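Notes from a visit to Kavosstead

We reached Kavosstead shortly after nine, by the back road, as the main gate was closed for resurfacing. The visit had been arranged by Rosine Collet, who runs the kitchen training side there, and it took in the vegetable store, the preparation kitchen, the dish wash and the small shop by the car park. Our party was made up of people from school and hospital kitchens in the Nilton area, with one or two of us from further off. It was November and the heating in the entrance hall had only just come on, so coats stayed on for the first part.

Kavosstead was a dairy until it was bought by Karkard, the catering company, and the long white building at the front still has the loading bay where the churns went out. The preparation kitchen is in the old cheese room. It now supplies cut and washed vegetables to 51 sites, most of them primary schools, and on a normal weekday it sends out up to 272 crates. The vans leave in two runs, the first at half past five in the morning, so we had missed all of that. The second was being loaded as we signed in.

We started in the store. Roman Walczak, who has charge of buying, took us round the racks and explained how the deliveries are checked. Each grower has a colour of label, and a crate that comes in without one goes back on the lorry. Peppers, courgettes and aubergines are kept in the warmer of the two rooms. Carrots, leeks and cabbages go next door, where the floor is lower and there is a step down that caught several of us out. Roman said that peppers were the item they had most trouble with in their first year. They had been put in the cold room with everything else and were going soft and pitted before the end of the week. Moving them cut the waste by more than any other change he could name.

There was a good deal of talk about shape. Bell peppers suit the schools, which want rings and squares for pizza and pasta trays. The long pointed ones are sweeter and have thinner skins, and they roast faster, but they give an uneven slice and the schools do not like them. The hospital contract takes both. Someone asked about price and Roman told us the long ones cost more by weight through the winter, though you throw less of each one away.

From the store we went through the hand wash and into the preparation kitchen. White coats and hats were provided. The coats only came in large, which made for some rolled sleeves. The room is bright and rather noisy, with a drain down the middle and three sinks along the old outer wall. At the far end is a separate practice area where new staff learn the work before they join the line, and we spent most of the morning there.

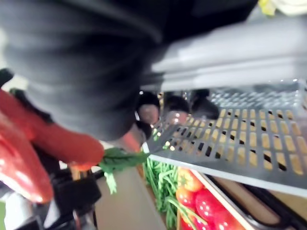
Red peppers and a leafy sprig beside the perforated metal tray, practice area.

Rosine talked us through the sorting exercise that every starter does on the first day. A mixed lot of vegetables and herbs is set out and has to be separated by how it will be washed. Firm, smooth things such as peppers can take a spray. Leaves go into a bowl of cold water and are lifted out by hand, because tipping them puts the grit back on top. She does the exercise without a time limit. Speed comes on its own after a fortnight, she told us, and people who are rushed at the start tend to stay careless.

Trays came up more than I had expected. Kavosstead used solid ones until last spring and found that washed peppers were sitting in water and marking on the underside. Perforated trays let them drain, and they can be stacked crosswise overnight. The drawback is cleaning. Seeds and bits of stalk lodge in the holes, and a quick rinse will not shift them. They are now soaked at the end of each shift and gone over with a stiff brush before they go through the machine. One of the hospital cooks said her kitchen had gone the other way, back to solid trays with a rack inside, and the two of them discussed this for some time.

We each had a go at coring. The method taught there is to stand the bell pepper on its base and cut down the sides, leaving the core and seeds in one piece. I have always taken the top off first and pulled. Theirs is quicker and makes less mess, although my pieces came out in very different sizes. For long peppers they cut once down the length and scrape with a teaspoon.

Lunch was in the staff canteen at half past twelve: pepper and tomato soup, bread from Bailly in the town, and a tray of roasted roots with herbs. The soup was good, if a little salty. Rosine gave out the recipe, which makes enough for a whole school and will need some arithmetic at home.

The dish wash was shown to us briefly afterwards. It had been fitted over the summer and takes crates at one end and trays at the other -- a sensible arrangement, as the two used to meet in the corridor. The water from the last rinse is kept for the first wash of the next load. We were not able to go into the boiler room.

We finished at the shop, which sells misshapen vegetables by the bag and closes at 3. Most of us bought something. I came away with leeks and a bunch of parsley.

For anyone thinking of going, the visits are free but have to be booked through the training office, and the groups are kept small. Wear flat shoes with a grip, as the floor in the preparation kitchen is hosed down during the morning. Parking is at the side of the building until the resurfacing is done. The bus from Nilton stops at the end of the lane, a walk of ten minutes, with no pavement for the last stretch.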